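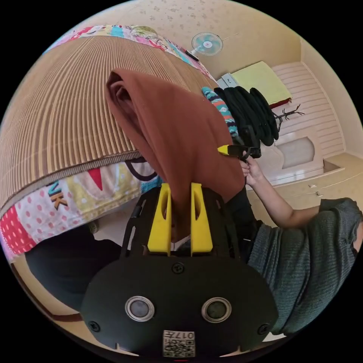
메론 모게스(Meron Moges) / 히르눌스테드(Hirnulstead) 홍보담당

[보도자료] 히르눌스테드 냉장탑차, 올리테티 교차로 인근서 가로수 충돌… 인명피해 없음

화요일 오후 5시 40분경 당사 소속 냉장탑차 1대가 올리테티(Olitetti) 교차로를 지나 우회전하던 중 가로수와 충돌. 운전자는 스스로 차에서 내렸고 병원 검사 결과 이상 없음. 보행자 및 다른 차량 피해 없음.

사고 경위는 다음과 같음. 차량은 코우초우코스(Koutsoukos) 물류센터를 출발해 질니스(Zilness) 방면으로 가던 정기 배송편. 적재물은 유제품 728상자. 앞서 가던 승용차가 급정거했고, 이를 피하려 핸들을 꺾으면서 인도 턱을 넘음. 경찰은 현장 조사를 마쳤으며 정확한 원인은 아직 확인 중. 음주 측정은 정상으로 나왔음.

충돌 직후 앞바퀴 쪽에서 연기가 났으나 불로 번지지는 않음. 소방대가 도착해 배터리 연결을 끊고 냉각수 누출분을 흡착포로 처리함. 도로 200m 구간 한 개 차로가 저녁 7시 15분까지 통제됐고 이후 정상 통행. 퇴근 시간대 불편을 겪으신 시민 여러분께 죄송하다는 말씀 드림니다.

적재물 처리. 냉장 온도 기록에 공백이 있어 728상자 전량 폐기하기로 결정. 판매 매장으로 나간 물량은 없음. 해당 배송편을 기다리던 매장 22곳에는 수요일 오전 대체 물량이 들어감. 개별 연락은 이미 드렸고, 연락 못 받으신 매장은 담당 영업소로 전화 바람.

페리클리스 차바라스(Periklis Tzavaras) 운송안전팀장은 "운전자가 무사해서 다행이다. 같은 노선을 다니는 차량은 이번 주 안에 제동장치와 타이어를 전부 다시 본다"고 말했다. 또 "그 교차로 우회전 구간은 탑차로 돌기에 빠듯하다. 우회 노선도 같이 검토하고 있다"고 덧붙였다.

가로수 한 그루와 인도 경계석 일부가 파손됨. 복구 비용은 당사가 부담. 시청 도로 부서와 일정 협의중이며 경계석부터 먼저 공사할 예정. 나무는 11월에 새로 심는 것으로 이야기되고 있음. 확정되면 다시 알림.

사고 차량은 견인 후 정비 공장 입고. 블랙박스 영상은 경찰에 제출했고 조사 중이라 언론 제공은 어려움. 양해 부탁드립니다.

목격자 제보를 받습니다. 당시 교차로를 지나던 차량 중 영상이 있는 분은 관할 경찰서 교통조사계로 직접 연락해 주시면 됨. 당사로 보내셔도 경찰에 전달함.

문의: 히르눌스테드 홍보실, 내선 899 (평일 오전 9시~오후 6시). 담당 메론 모게스. 추가 내용 나오는데로 재배포 예정.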